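6/19/19

Woke up with a list in my head and lost it before the coffee was done. What I remembered was "cloth, tray, plate," which sounds like a magic act and was in fact the whole of my ambition for the day.

The kitchen move is in its third week. Flor says a kitchen isn't moved until you can find the can opener in the dark. By that standard I have not yet moved in, and may have to be buried from the old place. I did find the nutmeg, two graters, and a bag of corks. I don't know what I was planning with the corks.

The box from Gukilico came in the morning, after I had stayed in all of Monday for it like a dog at a window. Inside was a smaller box, and inside that was one hook. I ordered three. The slip said 3 as well, so at least the slip and I are on the same side. I wrote to them and got a reply thanking me for choosing Gukilico. I am customer message 3226, should I want to refer to it at parties.

With the hooks delayed, there was no reason left not to sort the plates. I have been putting this off since October, when Aunt Tshabalala (she married in, she likes the whole name used) gave me the odd ones out of her cabinet and I put them, still in newspaper, under the sink. She has asked after them at every holiday. I have said they are "settling."

Most of them went straight into the giveaway box. One didn't.

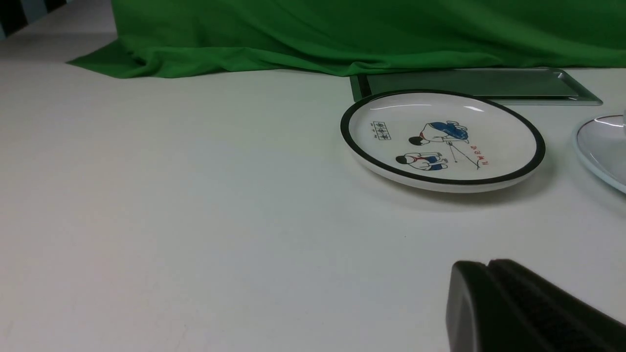 Posted by Jomar Navarro
Filed under: diary, kitchen, things I said I'd get rid of

So the plate stays. It has a thick black rim and a cartoon in the middle, one figure in blue bending over and another in red and blue hunched down near the ground. The one in blue has a cane, or it could be a fishing pole. I went back and forth on this for longer than I spent choosing my health insurance. Flor voted fishing pole on the grounds that it would be a nicer afternoon for everybody. I lean toward cane. I've started to identify with him.

There are Chinese-style characters in a little box on one side, like a stamp. I can't read them, and neither can Flor, who said it probably means "not for the microwave." I was going to look it up and then I swept the hall.

The metal tray I'm less sure of. It's shiny around the edge and I like how it looks on the white table with the plate half over it, but looking good on a table is not a job. Flor asked what I'd put on it. I said letters. She asked who writes to me. I said Gukilico.

And the green cloth needs ironing, which it will not get. I bought it from Dresto for 345 pesos on the last trip with a picnic in mind, and it has now been to as many picnics as I have this year. It is very green. It makes everything in front of it look as if it were about to be sold.

Lunch was toast. Called the Cilon people about the oven door again and was on hold for almost 100 minutes, during which I relined two drawers and learned the flute part. They can come Friday. They didn't say which.

Left to do: the drawer with the string in it, the other box of glasses, write to Aunt T. and tell her one of the plates has settled. Flor wants the corks.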